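Weekly Once-Over for the Two-Arm Sorting Table

Tools and cutlery cell, green mat, three clear bins. Takes 38 minutes if nothing is wrong. Do it before the first run of the morning, not after lunch when everybody wants the table.

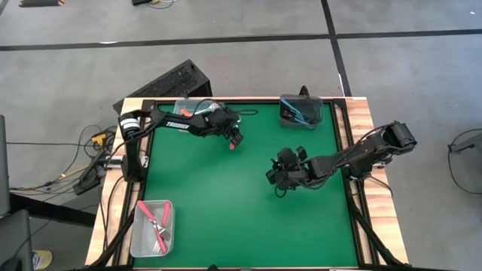

What you need

Hex keys, the short set
Lint-free cloth
Isopropyl in the small squirt bottle
Cable ties, hook and loop kind only
Paint pen, white
Log sheet

No thread locker on the gripper screws. Somebody did that in November and Oranuch had to drill one out.

Step 1. Park and power down

Open anything the grippers are holding first. Check both sets of fingers, small parts hide in there. Then send both arms home from the Sketitau panel and wait for them to stop. Hand under the forearm before you cut power. They go limp and they drop. Left one drops faster.

Power off at the strip, not just in software. Wait till the lights on the supplies are out.

Step 2. Bases

Grab each arm low, near the base, and try to rock it. Should be nothing. If it moves, look at the clamp bolts before you blame the joint. Snug them in a cross pattern, a bit at a time.

Table side too. The wood gives a little under the clamps over the weeks and you lose tension without any bolt turning. So don't skip this because the paint marks line up. Mark again if you moved anything.

Step 3. Cables along the arm

Run your fingers down every cable from wrist to base. You're feeling for flat spots, nicks, stiff bits. Then move the arm by hand through its full reach, slow, and watch for anything going tight. Worst place is the elbow. Second worst is right behind the gripper.

Want a loose loop at each joint, two fingers fit through. Any tighter and the connector backs out mid run and you get the "servo lost" message, which Ívar spent most of a day chasing last time. It was a plug. It's usually a plug.

Floor cables: get them back against the table side. Don't coil tight.

Step 4. Grippers

Wipe the fingers, both faces. Scissors and pliers leave oil and the grip gets slippery way before it looks dirty.

Check the finger screws. Quarter turn max. If a screw wont hold, swap it, dont crank it.

Open and close by hand with power off. Should feel even the whole way. Gritty means crumbs in the rail: cloth first, then a drop of isopropyl on the cloth. Never squirt straight at the servos.

Finger pads get changed at 2,000 grasps. Count is on the panel under Wear. We let the right arm get to 2,826 once and it was dropping forks all afternoon.

Step 5. Wrist camera

Clean cloth, no liquid on the lens. Check the bracket doesn't twist. If it does twist, tighten, then you have to redo the camera check in step 7. No shortcuts on that one, even a tiny turn throws the pick point off.

Step 6. Mat and bins

Pull the bins, empty them, lint off the mat. Mat needs to lie flat inside the black border, push the corners down with your thumb. A lifted corner reads as an object.

Bins back on their spots. For the current routine:

Light blue handles: top right corner
Forks and the red-handled tool: lower left corner
Odds and ends: top edge, behind the left arm

Cables stay out of the bins. A loop over the rim will get picked, or the bin gets dragged, seen both.

Step 7. Power up and check

Hands out. Power on at the strip, then the panel. Home left arm first, then right. One at a time, they cross in the middle.

Run the Dunne test file. It's 16 touches on the mat, alternating arms. Watch the fingertips, not the screen. Each touch should land with the finger just kissing the mat. Pressing in = height is off, rerun the zero. Hovering = same thing.

If only one arm is off its the base clamp, go back to step 2. If both are off somebody leaned on the table.

Then one slow pick out of each bin at quarter speed. Stay by the stop button.

Step 8. Log it

Date, initials, grasp count for each arm, anything you swapped. Write the screw size if you used one so we can reorder.

Stuff that comes up

Arm shudders when holding still: low joint is hot or loose. Let it sit ten minutes, try again. Still shaking, tell Jintana.

Gripper closes but reports open: unplug and replug the finger servo, power OFF first.

Panel can't find one arm: swap the two USB leads. If the fault follows the lead, bin the lead. Spares are in the Novov drawer.

Replacement pads are in the same drawer, left side. Old ones go in the trash please, not back in the bag.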